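Notes on the Skavby Indoor Bowls Season
2018-05-22

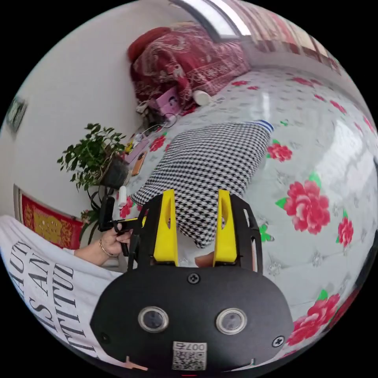

The indoor short mat bowls season at the Skavby hall closed at the end of April, and members have asked that an account of it be placed here, as in previous years. Attendance was recorded at every session from the opening evening onward. The total for the season was 2,253 visits, of which 1,619 were made by players holding a full membership and the remainder by guests and day players. Members who sit between ends will know the value of something soft on the long benches, and a black-and-white houndstooth fabric with a blue-and-white striped trim would suit the hall very well. The benches themselves will remain where they are, along the wall nearest the kitchen.

The season consisted of evening league play, an afternoon social session and a knockout competition for pairs. League play was conducted under the same rules as last year, with one alteration. Matches tied after the final end were decided by a single additional end, with the first delivery determined by the toss of a coin. Several players had expressed reservations about this arrangement when it was proposed. It was used on five occasions and no objection was lodged afterward. It is my intention to recommend that it be kept.

The pairs knockout was won by the Plulham team, who had not previously entered. Their opponents in the final, from Costigan, led for most of the match and lost the last two ends by a single shot each. The standard of play was high, particularly in the drawing game, and the spectators were attentive and courteous throughout. I regret that the final began late. The visiting players had been given the wrong entrance, and the notice at the front of the building has now been corrected.

A word on the mats. The two older mats have developed a ridge near the center that cannot be removed by rolling or by leaving them flat overnight. Play on these mats favors the backhand to a degree that newer members find discouraging. Helge Engebretsen inspected both in April and is of the opinion that one may be cut down for practice use and that the other should be withdrawn. I share that view. A replacement has been priced, and the cost can be met from the guest fees already received without any change to the annual subscription.

The afternoon social session deserves separate mention. It drew 414 visits, the highest number since the session was introduced, and it continues to be the means by which most new players first come to the hall. Bowls are available to borrow in all the usual sizes. Flat-soled shoes are required on the mats - this includes persons who are only keeping score - and outdoor shoes should be left on the rack inside the door.

During the summer the hall will be used for other purposes on most evenings. Those who wish to continue playing may do so at Morner, where the outdoor green is open to Skavby members on payment of the ordinary visitor charge. The green there is slow early in the season and somewhat heavier after rain, and players accustomed to the indoor surface should allow for this in their delivery. Bookings are made directly with the clubhouse.

League entries for the coming season may be submitted on the same form as before. Teams should name four players and no more than two reserves. A player may be named as a reserve for one team only - last year this was overlooked in two cases and the fixtures had to be rearranged. Completed forms may be left in the box beside the notice board or handed to me in person.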